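Cloth creeps out of the collar on a hand-held gripper during wipe-downs – how do you set the clamp?

Asked by Do-yoon Cheon in Grippers and End Tools 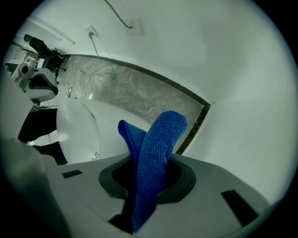

We use a Statholm hand-held gripper body with the oval collar for bathroom cleaning trials. The tool is a blue microfiber cloth, folded and pushed down into the collar so that two lobes stand out of the top. The clamp under the collar is the stock one, set to 35 percent.

After 11 or so passes on a curved surface the cloth has worked its way up and the lobes are longer than when we started. On flat tile it stays put. I have cleaned the collar and swapped the cloth for a new one of the same type. No change. Raising the clamp to 50 percent holds the cloth but trips the current limit if I leave it on.

Is this a clamp setting or am I loading the cloth wrong?

3 answers

Mansa Asante
Loading, most likely. Terry microfiber compresses a lot, and the clamp reads the compressed stack as fully closed before it has a real grip on it.

Take the cloth out and close the clamp empty. Run the zero routine. Then fold the cloth so the tail is at least four layers thick where the jaws meet, and push it in until it touches the bottom of the cavity. Close at 35, wait a minute, close again. The second close picks up the slack left after the pile settles.

Check the jaw pads while the cloth is out. Ours are due at 3,000 cycles and they go smooth on the lower edge first. If they look shiny, replace both – one new pad against one old pad pulls the cloth sideways.

Bae
just put a zip tie round the bottom of the cloth before you load it. works fine on mine

Vondell
The zip tie works until the head of it sits between the jaws, then you get a false close. Put the head below the jaw line if you do it.

Also check which firmware you have. On 17 the hold current drops after the first close and you have to turn that off under Grip > Hold. Earlier versions don't have the setting.

Comment from Do-yoon Cheon: Zero was off by 2 mm. Re-zeroed and did the double close, no creep in three runs on the curved surface. Pads look OK but I have ordered a set.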